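Sustum Home Skills Program: progress report to the Schmieder Fund
Prepared by Till Strobel, program lead, Jalcombe

We're very happy to send this one! When we wrote to you in January we had the laundry module sketched out on a few sheets and no clear idea how many households would want it. Since then 248 households in Jalcombe and Gridthorpe have signed up, and the folding sessions fill up faster than anything else we run.

Sessions

We have held 576 home visits under the grant so far. Most last a little under an hour and take place wherever the clean laundry ends up, so bedrooms mainly, with the bed as the work surface. We had planned on folding tables and budgeted for them, but families told us early on that they had no room for one (and no wish to store it). The bed is the right height for most people, it's wide, and everything has to be put away before anyone can go to sleep, which participants seem to find a great motivator.

Gridthorpe started later than Jalcombe and is still catching up. Evening visits are popular there and we have moved two of the afternoon slots to 6 p.m.

What we teach

Towels and T-shirts come first. Pants are the second visit, and sweatpants get their own part of it, as the thick fabric and gathered cuffs don't behave like jeans. We teach one leg over the other, lengthwise, smooth from the waistband down, then fold toward the waist in thirds. We used to teach halves. Thirds make a smaller bundle that stands up in a drawer, and we have rewritten the handout to match. 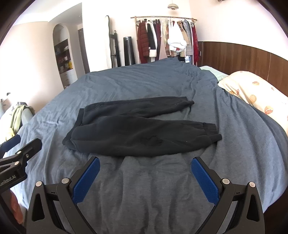
Black sweatpants after the lengthwise fold, laid across the duvet.

Uneven legs come up a lot at that stage. Our advice is to line up the waistband and let the cuffs land where they land. Lint is the other regular question, and we have added a short note on it to the back of the handout.

Spending

The unspent table money went to printing and to storage boxes. We have given out 320 boxes and have roughly 6 weeks' supply left at the current pace. Printing came in slightly under budget. Travel to Gridthorpe is over, mainly from the evening visits, and we would like to talk with you about shifting a small amount across from the materials line.

Next

Fitted sheets! Participants have asked for them from the very first visit and we finally have a method we can teach in ten minutes. The draft handout is being tried out in Jalcombe now and we will send you a copy with the next report, along with the updated budget sheet.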